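"I still think with my hands": Nayara Frota on the change at Buckley

By Marijke Maes

When Nayara Frota started at the maintenance firm Buckley, her tools were in a van. She painted rental apartments between two tenants, changed door handles, filled holes and made lists of what was broken. Now she spends three days of the week in an office behind the depot in Tollness, where she drives a robot with two arms through rooms that exist only on a computer. The other two days she is still in the van, and she wants to keep it so.

I met her on 9th February, in the lunch room, together with Florante Cabrera, who plans the work for both groups. The coffee was strong and the heating was too.

Buckley bought its system from Cirkik last year. The robot itself will come later, for the preparing of apartments: clearing, passing tools, putting things back in their place. Before this, somebody must show it in simulation how such things are done, and the firm decided to ask its own people.

"They put a paper on the board, and I was the second name," Frota says. "The first name took his name away again, so then I was first."

What did she expect? "A video game. My son expected it also, he was very jealous. But in a game you press a button and the man picks up the thing. Here I must decide the angle of the wrist, where the fingers come, how wide they are open. With my own hand I never decided this in my life."

The first weeks were hard for her in a way she had not foreseen. She had the feeling of being a beginner again, at forty-six, in front of younger colleagues. "With a roller I am fast. Everybody at Buckley knows that I am fast. And then I sit there and I can't get the roller from the table. I went home and I was angry with the roller."

Cabrera laughs, but he says it was a serious matter for him. In the old planning he counted finished rooms. In the simulation a person can work a full day with much care and have little to show. "I had to learn not to ask how many," he says. "At first I asked, and people became quick and careless. We had 2,677 recordings by the end of the autumn and we threw a good part of them away. This was my fault, I believe, more than theirs."

The objects are ordinary ones. Frota likes this, as she finds it more honest than coloured blocks. She has favourites and she has enemies. A bowl is a friend. A pen is an enemy, because it is thin and it must be taken at the correct place. Doors and flat panels she puts somewhere in the middle. "A panel is easy to see, but you have only the edge to hold. So you look a long time at the edge."
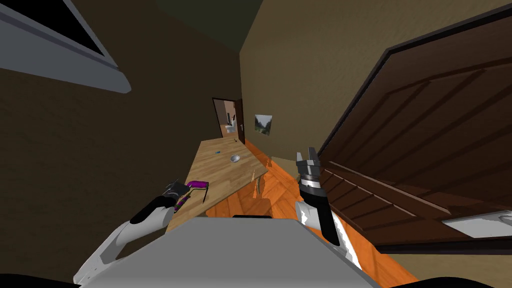 The simulated room, with the paint roller in the left gripper.

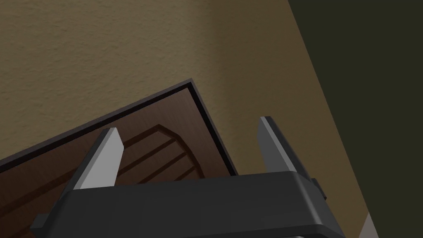 Open fingers at the brown board with the arch.
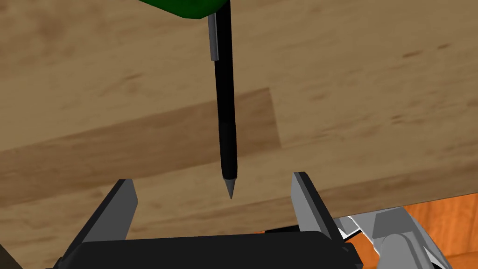
A black pen, point down, over the open gripper.

The van and the chair

I ask what has changed between the colleagues. Frota takes some time before she answers.

"In the van we talk. You hold the ladder for the other one, so you talk. In the office everyone looks at the screen, and when you speak you disturb. In the beginning I missed it very much." Since January the group stops together at ten and at two, which was her proposal. Jae-hoon Kong, the youngest of the operators, has brought a kettle.

There are also advantages, and she does not hide them. Her shoulder is better. She did ceilings for many years, and the doctor had warned her already. On office days she goes home without pain, but her eyes are tired and she drinks too little water.

The pay was a difficult point. Buckley wanted first to treat the office days as training, at a lower rate. The crew did not agree, and Dirk De Haan, who speaks for them with the management, brought it to the table twice. Now an hour is an hour, in the van or in the chair. "Without this I would have stopped," Frota says. "I am teaching the machine. I am not the pupil."

Is she afraid for her job?

"For my job, no. For the job of the one who comes after me, a little." New people at Buckley used to learn by carrying and cleaning up for an older colleague. These are the tasks that the robot is meant to take over. She asks herself where a beginner will then begin.

Cabrera has no complete answer to it. He says that nobody will be let go this year, and that each new person will have a full season in the van before sitting at a screen. He has put it in writing. For the year after he does not want to promise what he can't decide alone.

At the door Frota shows me how she holds a brush, and next to it how the gripper would hold it, with two stiff fingers. "I do it at home now as well, with the spoon," she says. "My son tells me to stop." Then she goes to look for her keys, for there is a hallway in Vusby that must be painted before the weekend.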